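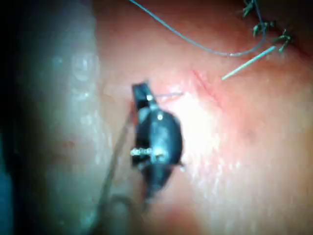
The Grostcombe banner kit is sold to towns and clubs that want a cloth banner across Main Street for a parade or a fair and don't want to pay a sign shop. I bought the large one for our August street fair and have now put it together twice. Most of the work is sewing, and the sewing is done through doubled canvas with a needle you can hardly push by hand. You need something to grip it. Flat household pliers are too wide at the nose. What works is a slim pair of jaws that narrows to a blunt, squared-off tip, like the dark tool at the top of this page with the fine, pale strand coming out from between them. The kit does not include anything of the kind.

What you do get: the canvas in two panels, a bag of grommets with a setting tool, webbing for the top and bottom edges, felt letters, thread, needles and a coil of rope. The instructions are a single folded sheet. Steps one through five are clear. Step six, where the webbing goes on, shows the bottom edge in the drawing and talks about the top edge in the text. I followed the drawing and had to pick out an evening's worth of stitches.

The canvas is good. It is heavy, it takes a crease and lets it go again, and the edges come already hemmed. The letters are less good. The felt is thin, and the R and the B are cut so close to the same shape that I had one of each in the wrong place before my neighbor Fikri Ong pointed it out from the driveway. He runs the pie table and has been looking at that banner spot for years, so I took his word on the spacing as well.

Grommets went in without trouble once I put a scrap of pine under them. Don't do it on concrete.

I hung the banner between two porch posts for a week to see what wind would do. The center seam held. One corner of webbing pulled loose, and that was my stitching, done late and too far apart. The rope stretched more than I liked – I replaced it with braided line from the hardware store and would do the same again.

On size, Grostcombe says the large kit can be read from 300 feet. I paced that off on Brerkton Road and could read the name of the fair but not the date under it. For a crowd the size of ours, around 3,000 in a good year, that is fine, as most people walk under it anyway.

I also looked at the Prokoren kit, which uses vinyl and iron-on letters. A club in the next county has one. It goes together in an afternoon and looks shiny from the side. If you only need a banner for one season, buy that. The Grostcombe takes several evenings, but the panels can be taken down, relettered and used again.

Would I buy it again? Yes, with better rope and my own letters. Order early. Mine took longer to arrive than the website said, and the first box was missing its thread.

Posted 24 June 2020

Home | Reviews | Parades and Fairs | Banners | About

Get new reviews by email. Enter your address to join the newsletter. Unsubscribe at any time.

Contact us | © Subramaniam Street Fair Notes | Back to top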